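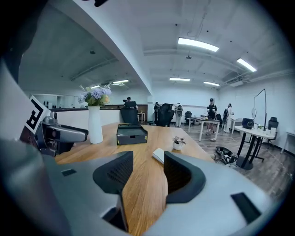 Necati Çetinkaya escribió:
Antes de recomendar producto hay que saber qué acabado lleva el tablero. Con aceite se puede reparar por zonas. Con barniz de poliuretano, el retoque local deja cerco y toca lijar entero. Prueba de la gota: una gota de agua en un punto poco visible, diez minutos, secar. Si la madera oscurece, es aceite o cera muy gastados. Si queda igual, barniz o aceite en buen estado, y entonces la prueba no decide.

Nicanor Salinas escribió:
Dato que faltaba en mi primer mensaje: es la mesa larga de la sala Rosales, de Furham, 234 cm de tablero, acabado de fábrica al aceite según el albarán. El tono es cálido, tirando a naranja, con la veta bien marcada. Costó 2.299 euros, así que no voy a probar cosas a ciegas. Las marcas están en la franja central, donde siempre hay algo encima: el jarrón blanco alto, una caja gris oscuro con tapa, una maceta blanca redonda. Son arañazos finos, en arco, y un aro mate del diámetro de la maceta.

tablero_macizo escribió:
Los arcos son de girar piezas sin fieltro. El aro mate es humedad, casi seguro de la maceta. La cerámica sin esmaltar por la base transpira aunque el plato parezca seco.

Nicanor Salinas escribió:
El jarrón lo descarto como fuente de humedad. Las flores son artificiales y dentro no hay agua. Lo que sí hace es rayar, porque pesa y la gente lo arrastra para dejar sitio.

veta_corta escribió:
Discrepo con lo del fieltro como remedio universal. El fieltro adhesivo atrapa polvo y grano de arena, y al cabo de unos meses es una lija. En superficies aceitadas pongo corcho fino, que se cambia cuando se ve gris. Para la maceta, plato esmaltado con pies, de modo que circule el aire por debajo.

Necati Çetinkaya escribió:
El corcho retiene agua. Debajo de un jarrón seco, de acuerdo. Debajo de una planta es mala idea.

veta_corta escribió:
Por eso he dicho plato con pies para la planta. Corcho solo para lo seco.

Nicanor Salinas escribió:
Vale. Segunda parte de la consulta: el suelo. En la misma sala hay lama gris y marrón con aspecto de madera, y el orden deja que desear. El cable negro va suelto hasta la regleta blanca, hay otro oscuro que hace un bucle sobre las lamas, y debajo de la mesa clara de pata metálica acaban los botes, uno tumbado y otro de pie con tapón blanco. Me interesa saber si conviene resolver primero el suelo o el tablero. 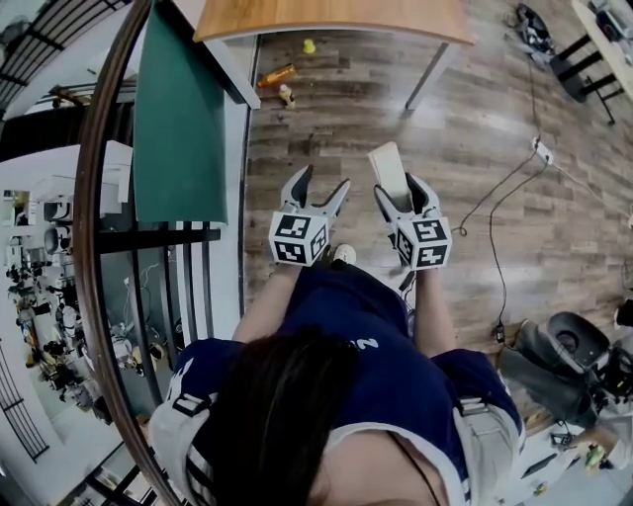

¿Se puede lijar el tablero sin sacar la mesa de la sala?
Con aspiración conectada a la lijadora y los cables recogidos, se puede. El polvo fino se mete en los enchufes de las regletas abiertas, de modo que la regleta se desconecta y se retira antes de empezar.

tablero_macizo escribió:
Entonces el orden sale solo: suelo, después tablero. Mi secuencia:

1. Retirar todo lo que haya en el suelo y debajo de las mesas. Los botes, a un armario cerrado.
2. Desconectar y levantar regletas. Aspirar las lamas con cepillo de cerda, nunca con boquilla rígida.
3. Despejar el tablero por completo. Trabajar alrededor de un jarrón deja una isla de otro tono.
4. Lijado a favor de veta con grano 300, a mano con taco, solo para abrir el poro.
5. Aceite en capa mínima y retirada del sobrante a los quince minutos.
6. Trapos extendidos al aire libre o en agua. Un trapo con aceite secante hecho una bola puede arder solo.

Necati Çetinkaya escribió:
Con 300 no vas a sacar un arañazo que se note con la uña. Solo matiza. Si la uña engancha, hay que bajar a 120 en la zona, luego 180, luego 240, y difuminar hacia fuera.

tablero_macizo escribió:
Nicanor ha dicho arañazos finos. No voy a recomendar un 120 sobre una mesa de ese precio sin saber el espesor de la capa noble. ¿Es maciza o chapada?

Nicanor Salinas escribió:
El albarán no lo dice. He preguntado a Furham y contestan el jueves.

veta_corta escribió:
Mientras tanto mira la testa. Si la veta de la cara continúa por el canto con anillos, maciza. Si ves una línea paralela al tablero, chapada, y entonces quieto con el taco.

Nicanor Salinas escribió:
Mirada la testa: hay anillos y no hay línea. Las marcas no enganchan en la uña salvo una, hacia el centro, donde suele estar la caja. Para los cables he pedido una bandeja Trellell de 60 cm, atornillada bajo la mesa clara. El tramo desde la pared irá con pasacables de suelo. Los trastos pequeños que quedan repartidos por el tablero irán a una bandeja con base de corcho.
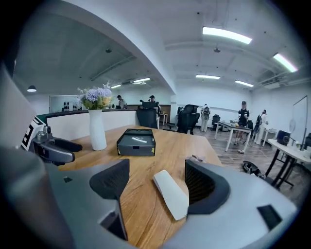 Necati Çetinkaya insiste en que la bandeja de cables no sirve si la regleta sigue en el suelo: hay que subirla también y dejar un único cable de bajada, con holgura para mover la mesa.

Nicanor Salinas escribió:
Cabe dentro. Lo he medido con el cable enrollado aparte.

tablero_macizo escribió:
No dejes el cable enrollado dentro de la bandeja si alimenta algo de consumo. En lazos largos y sin brida apretada.

veta_corta escribió:
Sobre el aceite: usa el mismo fabricante que en origen si lo sabes. Yo he puesto Jellwood incoloro en tableros parecidos y no amarillea más de lo normal, pero tarda en curar. Dos días sin apoyar nada y una semana sin apoyar cerámica.

Necati Çetinkaya escribió:
El Jellwood incoloro sobre madera de tono cálido apaga un poco el naranja de la parte lijada. Probar por debajo del tablero, con el mismo lijado. Si la prueba se hace sin lijar, no dice nada.

veta_corta escribió:
A mí no me lo ha apagado. Dependerá de la especie. En lo de probar por debajo estamos de acuerdo.

Nicanor Salinas escribió:
Furham confirma macizo y aceite duro con cera. Haré la prueba por la cara inferior, 240 y una capa. La marca profunda la dejo como está hasta ver el tono. Los objetos del centro pasan al mostrador blanco hasta que cure, el jarrón ya con corcho pegado y la maceta con plato nuevo.

tablero_macizo escribió:
El mostrador tiene el canto superior oscuro. Comprueba que no sea una laca mate antes de arrastrar nada por encima, que ahí el roce se ve mucho más que en el aceite.

Nicanor Salinas escribió:
Pondré un paño debajo. Cuando tenga la muestra seca digo el tono.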